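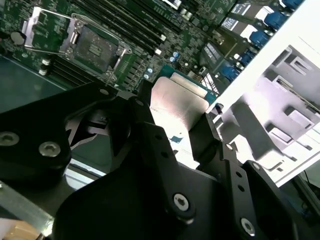

Gripper at work beside the CPU socket and memory slots of an open computer.

Saturday, July 28, 2018
14 shares | 2 comments

Budget for the bench before you budget for the arm

Every January the same kind of spreadsheet lands on my desk. There is one big line for a robot arm, a smaller line for a gripper, and then a line called "sundries" that is meant to cover the rest of the job. I have been approving and rejecting these for long enough to have an opinion, and my opinion is that the spreadsheet is upside down. The arm is the easy purchase. It has a price, a lead time and a warranty. You can get three quotes in a week.

The trouble starts with everything the arm has to touch. Taking apart and rebuilding desktop computers is a good case, as the work looks simple from an office chair. A person with a screwdriver learns it in a morning. Then you look closely at where the fingers have to go, between slot latches and little capacitors, and you start to see what the money is for.

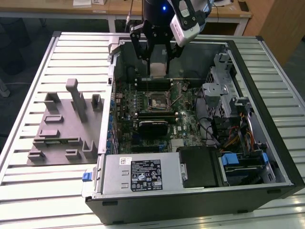 Ludmila Zeman
Equipment planning lead, Clamholm

Consider the tower lying on its side on a slatted table, with the gripper reaching down toward the memory slots. The purchase order for a job like that usually names the arm and stops. It rarely names the table, which has to stay put, or the grey plastic tray beside the case with its posts and slots. Trays like that get drawn, printed, tried, thrown out and printed again. Somebody's hours go into each one, and those hours belong in the capital request. If they sit in the general labour budget they will be cut in the first bad quarter, and the arm will stand there with nowhere to put things down.

At Clamholm we planned our first cell badly. We set aside 400 hours for setup and used 631. The overrun was almost all fixtures, cable routing and grip changes. The arm itself was bolted down and moving in 2 days. I signed that plan, so I can't blame anyone in purchasing for it.

My colleague Lukian Kobzar disagrees with me on part of this. He runs the Pavliuk line and would sooner buy a dearer gripper with more reach and adjustment, then spend less on trays. He has a point where the product changes every month. Ours doesn't. We see the same few makes of office desktop over and over, and a cheap printed holder that fits one processor properly has served us better than a clever hand that nearly fits all of them.

Where we do agree is on scrap units. You need a supply of old machines to practise on, and they should be a line of their own. People assume scrap is free. By the time it has been collected, checked, wiped and shelved, it isn't. Nivness, the firm we buy ours from, charges a fair price and delivers on time, and I would still put a margin on top for boards that arrive already damaged.

I would also ask for money to be held back. When we planned the Mondedero job, I kept a share of the budget unspent until the cell had been in use for a full quarter. Finance disliked it — an unspent line looks like a line that can be taken away. We kept it by writing down in advance what it could be used for: new fingers, a second tray, a better light. It went on all of those, and on a longer bench that I hadn't thought of.

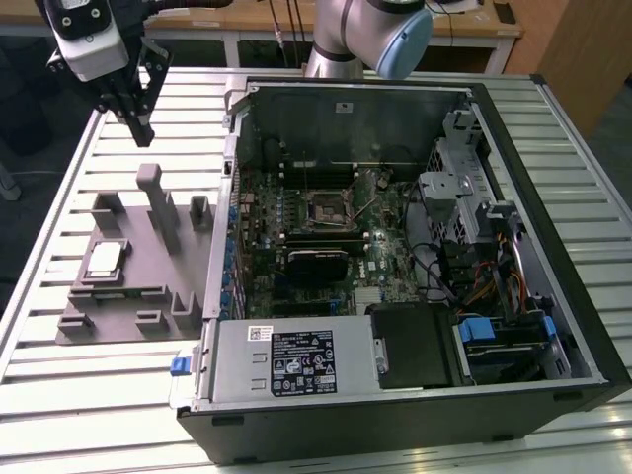

What I would put in the request

Start with the bench, the fixtures and the hours to design them. Add the practice units. Add camera mounts and cable management, with a named person responsible for each. Put the arm after that, and if the total is too high, look at a smaller job before you look at a cheaper bench.

Ask for a second round of fixtures in the same request. You'll need them, and going back for a small top-up takes as many signatures as the original purchase did.

Comments on this piece can go to the editor until the end of the month. I'm told Lukian is already writing his.

Contact the editor | Copyright 2018 | Back to top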